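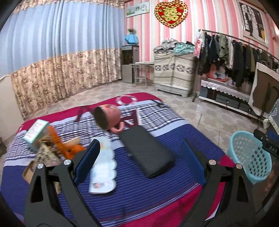

Bed with striped blanket, mug and flat black case.

Nirkine Residence, Furnishings and Linen Meeting
Minutes, 11/10/2026
Chair: Llinos Rowlands

1. Previous minutes
Approved with one correction: item 4 should read "Morgan wing", not "Morgan annex".

2. Blankets
Edari quoted for 70 replacement blankets, delivery in two lots. Price held until the end of the month. Washing instructions to be supplied in writing before the order is placed. Agreed.
Action: L. Rowlands

3. Mattress covers
Seven covers in the Morgan wing failed the seam check. Inent will replace them under the existing contract. Old covers to be bagged and labeled by room.

4. Laundry schedule
Bed linen pickup moves to 9 a.m. Blankets stay on the monthly cycle. Notice to be posted on each floor.

5. Other business
Storage shelf request deferred to the next meeting.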